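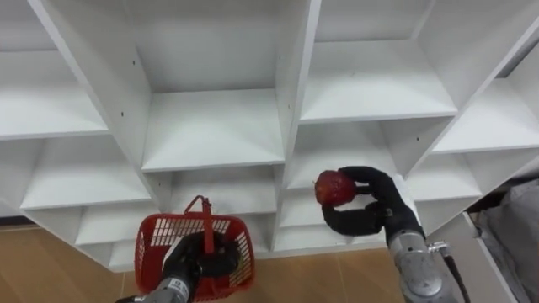
主题：Re: [驮运史列表] Flerwood 营和那座桥，请各位帮忙看看碑文
日期：2018年7月28日 星期六
发件人：老辎重
收件人：驮运史讨论列表

先说明一下，我这封信写得长，赶时间的朋友可以直接拉到最后看修改稿。不赶时间的朋友，想必也是因为不赶时间才订了这个列表。

> 各位好，潜水多年，第一次发言。
>
> 我们镇上准备在 Gebreyes 桥头立一块纪念碑，纪念 Flerwood 驮运营。
> 碑文草稿托到了我手上，理由是我“平时爱看打仗的书”。目前的稿子如下：
>
> “二月严冬，Flerwood 营将士在此浴血奋战，以一当十，死守大桥，
> 力阻强敌，掩护主力安全撤出 Plirka 山口，谱写了不朽的篇章。”
>
> 我手头的依据主要是 Polley 出版社那本营史，第46页有整段描写，
> 跟碑文差不多。另外还有一位老乡给的复印件，像是营里的日志，
> 字迹太潦草，我只认得出“骡”和“燕麦”两个词，而且出现得非常频繁。
>
> 想请教三点：
> 一、“以一当十”有没有出处？
> 二、桥到底守了多久？书里说“五昼夜”，复印件好像对不上。
> 三、碑上要不要提骡子？有人觉得提了不庄重。
>
> 石匠催得很紧，先谢谢大家。

欢迎浮出水面。你挑了一个全列表吵了好些年的题目来首次发言，这份勇气本身就值得刻一行字。

下面按你的顺序答。

一、“以一当十”

没有出处。更准确地说，出处就是 Polley 那本书，而那本书的出处是作者的心情。营史的这一版我翻过不止一遍，前半本写得很老实，编制、行军路线、换鞍的时间都有，一到第46页，文风突然起火，之后再也没有扑灭。同一段里，敌人先是“一个先遣支队”，半页后成了“黑压压的大军”，到段尾已经“漫山遍野”。那座山口我走过，冬天能站人的地方就那么一条路，漫山遍野得有相当一部分人挂在树上。

日志里关于对面兵力的记载只有一句，意思是“对岸有人，雾大，看不清”。我觉得这是整个战役期间写得最诚实的一句情报。你要是问我该怎么刻，我会说兵力对比一个字别刻。石头不像网页，后面没有“编辑”按钮。

二、桥守了多久

你那份复印件我大概知道是哪一份，几年前在列表里传过，扫得像是隔着毛玻璃拍的。我当时对着它熬了两个晚上，自己誊了一份，错漏肯定有，但日期部分比较清楚，因为写日志的那位军需官写日期时特别用力，好像怕上级不信那天真的存在过。

照日志看，过程大致是这样的：营里接到命令，把弹药和伤员从 Plirka 山口往下运，过 Gebreyes 桥，交给对岸的车队。头一天路面结冰，骡子不肯走。第二天铺了草和毯子，骡子看在毯子的份上走了。桥上的事情发生在第二天夜里到次日早晨，营里留下的后卫与对岸来路不明的人隔着雾互相放枪，天亮后对方撤了，或者根本就没打算过来。之后几天，桥上再没有交火记录，有的是修桥面、找走失的牲口，还有一场关于燕麦的官司，篇幅比交火长得多。

所以“五昼夜”不算凭空编的，整个转运前后是 5 天，这没有问题。问题在于书里把转运的时间全算成了厮杀的时间。照这个算法，我家搬家那次也是一场持久战，冰箱那段尤其惨烈。

至于“死守”，我个人建议慎用。后卫确实有伤亡，日志里记了，不该轻描淡写，这一点我在下面的修改稿里专门留了位置。可是一个驮运营的人干的活，是在零下的天气里把别人的伤员一趟一趟背下山，再牵着牲口回去接下一趟。把这些都抹掉，换成“浴血奋战”四个字，等于告诉他们：你们干的那件事不够看，我们给你们换了一件。

三、骡子

提。一定要提。

我知道列表里有人会跳出来说我又来了。是的，我又来了。

过桥的牲口在日志里有数，33 头，每头有编号，有几头还有外号，其中一头的外号我不便在公开列表上转述，镇上要是真刻上去，学校的春游路线恐怕得改。每次出发和归队，军需官都把编号列一遍，少了哪头，下面就画一道粗线。他对人员名单反而没这么上心，大概人走丢了自己会回来吃饭。

觉得骡子不庄重的那位，麻烦你替我问一句：他认为弹药是怎么上的山？营名里明明白白写着“驮运”，碑上只字不提驮的那一方，过路的人读完只会以为这个营是把桥驮走了。

顺便回答一个你没问、但迟早会有人问你的问题：Flerwood 是地名还是人名。地名，组建地，在山口南边，现在只剩一个岔路口和一家修拖拉机的铺子。Polley 那本书在序言里说它是首任营长的名字，到附录里又变回地名，前后没有任何交代。我曾给出版社写信指出这一点，收到一封措辞极为客气的回信，感谢我对他们园艺类图书的支持。

再说两句来源的事。这几年写小部队历史的书越来越多，本来是好事，毛病在于大家互相抄，而且专抄最热闹的那一页。第46页那段话，我在至少三个地方碰到过原样照搬，连那个多出来的逗号都保留着，倒是便于追踪。你的碑要是也这么刻，将来后人写书，会很郑重地注明“据桥头碑文记载”，这个圈就算焊死了。所以我宁可现在啰唆一点。

如果石匠那边还能拖几天，我建议你做下面几件事：

先找那位老乡，问复印件的原件在谁手里。别上来就说借，说看看就行，带点水果。

再把日志里二月那几页重新拍一遍，侧着打光，铅笔印子会清楚很多。千万别拿去塑封。上一位热心人把一本行军日记塑封了，现在它防水、防油，也防阅读。

还有，去桥上量一下旧桥墩的位置。现在的桥是后来重修的，比旧桥往下游挪了一段，你们准备立碑的“桥头”未必是当年的桥头。“在此”两个字一刻上去，就有人拿着卷尺来找你。我认识的人里就有随身带卷尺的，恕不点名，他本人也在收信人之列。

修改稿如下，供你拿去挨骂：

“某年二月，Flerwood 驮运营奉命将伤员与弹药自 Plirka 山口运过 Gebreyes 桥，冰雪之中往返五日。后卫于桥上与敌交火，有伤亡。三十三头骡子同行。谨立此石，以志其劳。”

“某年”请你按镇上的原始记录填，我这里有两种说法，差一年，两边的支持者都在本列表，我不想在周末收到他们的信。“以志其劳”嫌文绉绉可以删。“有伤亡”三个字，若能查到姓名，就换成姓名，字小一点没关系，挤一挤总刻得下。查不到就留着这三个字，别替他们凑数。

另外，“谱写了不朽的篇章”请务必拿掉。我们省内以这句收尾的碑，光我亲自淋着雨读过的就够编一本篇章了。

石匠如果按字收费，你可以告诉镇上，新稿删了一堆形容词，骡子是拿省下来的钱请的。

誊写稿我周一晚上整理好发到列表文件区，认不出的字我打了方框，方框不少，请各位有空的去填。关于燕麦官司那几页，我有一处始终读不通：军需官写某连“多领两份”，后面跟着一个词，我读成“归还”，但按他的脾气，更像是“装傻”。哪位熟悉那时候的草写，请帮忙看一眼。

老辎重

--
驮运史讨论列表 退订请发空信，主题写“退订”
请勿在列表内转让马鞍，转让请走旧货版
回信时请删去不必要的引文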